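**Ticket 454 – door-opening policy scores a success with the door shut**

Component: Cinov simulator, task "lever door, left-hand approach"
Status: reopened (again)
Opened: September 2019

Summary: the evaluation script reports 70 successes out of 108 episodes for the handle-then-pull policy. I would love this to be true. I'd be on a beach. Watching the episodes back, a fair few of the "successes" end with the door exactly where it started and the lever having had a restful afternoon.

Expected: success when the lever has been pressed past its threshold AND the hinge has opened past its threshold, both within the same episode.

Got: success when, as far as I can tell, the script is in a good mood.

**Tried so far**

1. Restarted everything. No change, but I felt involved.
2. Ran the scorer on its own over the saved logs. Same 70. So it's consistently wrong, and it isn't a race between processes.
3. Swapped in the old Pleliva scorer. It crashes on load because it expects the hinge angle in degrees and we moved to radians in June. Left it in peace.
4. Set the policy's actions to zero and ran one episode. Scored as a success. A policy that does nothing has now beaten my previous paper.
5. Printed the hinge angle at step zero. In the bad episodes it comes back as whatever the last episode finished on, while the physics has the door closed. The reset puts the door back but leaves the old value sitting in the observation buffer until the first contact. No contact, no update. The lever angle has the same trouble.

So the scorer is reading the previous episode's homework. One proper opening can hand its marks to any number of idle ones after it, until the policy blunders into something and the buffer wakes up.

Views from the simulator, the first with the lever in its resting position:

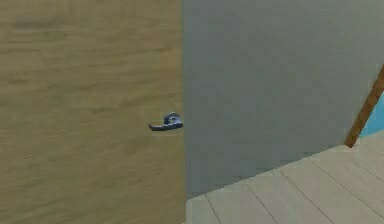
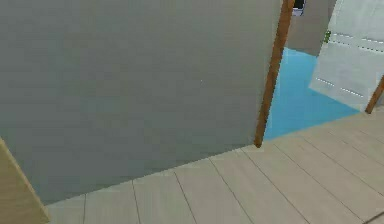 Ewan Waaka: Clearing the buffer on reset will fix the count, but it won't fix the policy. If the stale angle was in the observations during training as well, it has been rewarded for standing about after a good episode. I'd retrain before quoting any number. Also check whether the Stereck baseline went through the same reset, or the comparison table is in trouble too.

It did go through the same reset. Of course it did. I had been rather proud of using one reset for both methods – fairness, I called it in the draft.

**Patch**

- Reset now writes hinge and lever angles straight from the physics state, then steps once before the first observation goes out.
- The scorer refuses to start an episode if the buffer and the physics disagree. It stops with an error, and the error is rude.
- Added the zero-action policy as a standing test. It must score nothing. If it ever scores again the whole evaluation is thrown out.

Zero-action policy after the patch: 0 out of 108. Most satisfying failure of the year.

Old checkpoint on the patched scorer: still running. I'm not posting partial figures, having learnt what mine are worth.

**Still to do**

- Retrain both methods from scratch. The queue says 2,211 minutes for ours. Stereck goes in after it.
- Ask Ševčík's group which commit they pulled. If it's the same one, they have our bug and probably our good results.
- Take the success rate out of the abstract. Ewan suggests "preliminary". I suggest a blank space.

Leaving this open until the retrained numbers are in. Please don't close it on the strength of the zero-action test – that was done once already with the last one, by me.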